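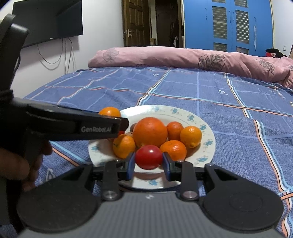
Osari – Public Programs
The winter open day at Donon has now closed. Over the next several posts we will report on the program, answer the questions that visitors left with us, and give details of the next visit for anyone who could not get a place.

Osari – Public Programs
Donon is the residential site of our household handling program. It is an ordinary home with ordinary furniture, and the rooms are kept as a household would keep them. Visits are made in small groups for that reason. This time 38 places were offered and 29 were taken up.

Osari – Public Programs
The day was led by Ferdinand Fankhauser, head of the handling program, with Edgars Kivi in charge of the demonstrations. Both have asked us to thank the visitors for their patience on the stairs. The upper landing holds very few people, and some groups waited longer than the timetable allowed.

Osari – Public Programs
The subject this season was the picking up and putting down of small household objects. The demonstrations were done by people, working with grippers held in the hand. A person picks up an object with the tool, the tool records the movement, and the recording is later used to train a robot to do similar work.

Osari – Public Programs
Several visitors had expected a robot to be walking through the house. The invitation used the word "demonstration" in the sense our staff use it, meaning a task carried out by a person so that a machine may learn from it. The wording of the next invitation will be changed.

Osari – Public Programs
The Gallegos collection, which this work supports, held 1,804 completed recordings on the morning of the open day. A recording is counted as complete once it has been checked by a second member of staff. Recordings that fail the check are kept in a separate file with a note of the fault.
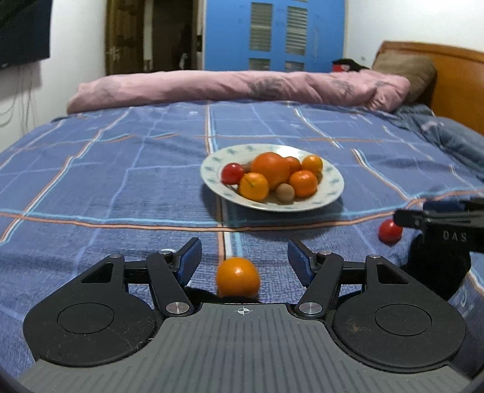

Edgars Kivi, for Osari Public Programs
Dec 8, 2019

Osari – Public Programs
I have been asked to continue the thread with some notes on the demonstrations themselves. Fruit was used for much of the session. It is cheap, familiar and irregular, and a large orange and a cherry tomato make very different demands on the same pair of finger pads.

Osari – Public Programs
We are often asked why the work is not done on a bench. Part of it is, at our main building. A bedspread, however, gives way under an object in a manner that a bench does not, and a gripper that approaches too low will push the cloth along in front of it. Recordings made on firm surfaces alone do not cover this case.

Osari – Public Programs
The person holding the gripper is asked to work at a steady pace and to keep the object in view of the camera on the tool. New staff nearly always move too fast. We ask them to slow down until it feels a little foolish, and then to keep that pace for the rest of the session.

Osari – Public Programs
Two grippers may be used together, one in each hand. This is harder than it looks. Visitors who had been quite comfortable with one tool found that the second hand stopped dead while the first was busy. The same thing can be seen in early recordings by our own staff, mine included.

Osari – Public Programs
A visitor asked how hard the fingers should close. The instruction we give is to close until the object is held and then stop. Soft fruit is a good teacher in this respect. A mandarin will forgive a careless grip for some time, but a small tomato will not.

Osari – Public Programs
Another visitor asked whether a dropped object spoils the recording. It does not. If the object is dropped and can be reached, the person picks it up and goes on, and the drop is noted. A robot at work in a home will also drop things and will need some idea of what to do next.

Osari – Public Programs
On the question of left-handed staff: the tools can be used in either hand, and the record states which hand was used. We have no preference. We do ask each person to say at the start which hand they favor, and to tell us if they change during the session.
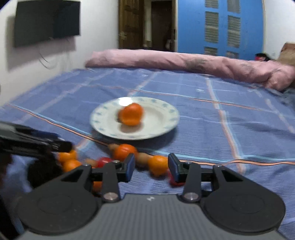

Osari – Public Programs
Long, jointed or flexible objects were the second topic of the program, and they drew the most discussion. An orange has one place to be, and once it has been gripped the rest of it follows. A string of beads has no such good manners. With orange, red and tan balls on one strand, lying across the sheet in front of the plate, the person must first decide which ball to take, and then consider where the others will go when the strand is lifted. Visitors gave different answers to the first question, and there was good sense in several of them.

Osari – Public Programs
For those who asked for the guidance in writing: choose the point on the strand before moving the tool, approach with the fingers open, and lift slowly enough that the loose end can be seen. If the strand catches on a fold in the cloth, lower it again. Pulling is recorded as a fault.

Osari – Public Programs
One guest, who repairs upholstery for a living, pointed out that our notes use "wrinkle" and "fold" as if they were the same thing. She is right. A wrinkle lies flat under the hand and a fold stands up and can catch a tool. The notes will be corrected.

Osari – Public Programs
The afternoon session was given over to labeling. Visitors were shown how a recording is divided into stages: approach, contact, lift, carry, release. They were then invited to mark the stages themselves in Zoravix, the in-house program used by our checking staff.

Osari – Public Programs
Agreement between visitors and staff on the moment of contact was high, at 91 percent of the clips used. Agreement on the moment of release was much lower. This is also true among staff, and Mr. Fankhauser used the occasion to explain why. A person often begins to open the fingers before the object is fully at rest, and the labeler must decide which of the two events is the release.

Osari – Public Programs
Our current rule is that release begins when the fingers begin to open. The opposite rule was in force until last spring. Older labels have been brought into line, and a note to that effect is attached to each of them.

Osari – Public Programs
Questions on privacy. Because Donon is furnished as a home, several guests asked what happens to personal items that come into view of the camera. Letters, family photographs and anything bearing a name are put away before a session. Faces are not recorded on purpose, and a recording in which a face appears is withdrawn.

Osari – Public Programs
Questions on employment. We were asked directly whether this work is meant to replace home care staff. Mr. Fankhauser answered that the program studies small handling tasks, such as passing an object that has rolled out of reach. It does not study care as a whole, and Osari has no plans to do so. He added that the question was a fair one and that it should be asked again at later visits.

Osari – Public Programs
Questions on age. Children of ten and over may attend with an adult. Younger children may not handle the tools, as the linkages can pinch. A safety card is given out at the door, and we ask that it be read before anyone goes upstairs.

Osari – Public Programs
Some practical matters. The notice on the bus stop change reached us too late to be passed on, and a number of guests had a long walk in the rain. We regret this. The map on our visits page now shows the temporary stop and the side entrance.

Osari – Public Programs
The side entrance has two steps and no rail at present. A ramp can be put down on request. Please tell us when booking if you would like it, or ask for the person on the door when you arrive.

Osari – Public Programs
A pair of gray knitted gloves and a folding umbrella were left in the hall. They are being held at the front desk of the main building and may be collected during office hours. Please describe the umbrella handle when you call.

Osari – Public Programs
The next visit to Donon will deal with cloth: towels, pillowcases and socks. Applications open later in December through the visits page. Guests who applied this time and did not receive a place will be offered one first, and need not fill in the form again.

Osari – Public Programs
Teachers who wish to bring a group should write to us before applying. The house cannot take a full class, but a class may be divided between Donon and the main building, with the two halves changing places after lunch. Please state the number of adults coming with the group.

Osari – Public Programs
The safety card, the handling notes and the list of labeling stages will be added to the visits page once the correction on wrinkles and folds has been made. Replies to this thread will be read until the end of the week. Questions about bookings should go to the visits desk.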